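Skuvorden Dish Rack, Gray

A plastic dish rack for small and medium kitchens, made by Clerico and sold in our store since April. It stands on any flat counter or table and needs no screws or suction feet.

The rack holds plates up to 33 cm across and drains through the base. Pair it with the Prernia drip mat if your counter does not slope toward the sink – the mat is sold separately.
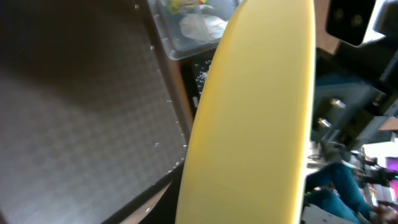
Cleaning is simple. Wash by hand with dish soap and a soft brush, or put the rack on the bottom shelf of a dishwasher at no more than 90 degrees Celsius. Do not use bleach or steel wool. Limescale comes off with white vinegar left on for 17 minutes and then rinsed.
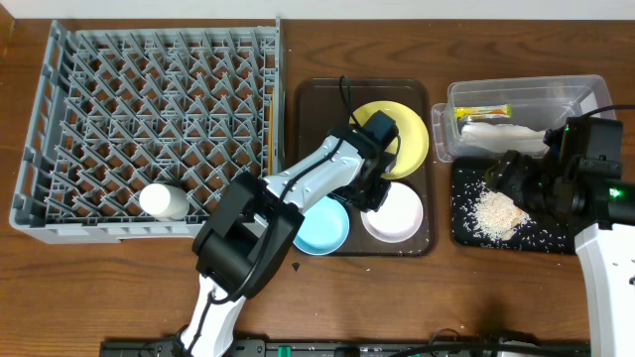
Gray dish rack on a wooden tabletop, with a dark brown tray to the right.

Delivery and returns
Orders ship from the Lacson warehouse on weekdays. Unused racks can be returned within 90 days in the original box. Cafes and schools ordering more than 200 units should write to us for a price before checkout.

Spare feet are in stock – see Parts.

Page updated 2021-07-11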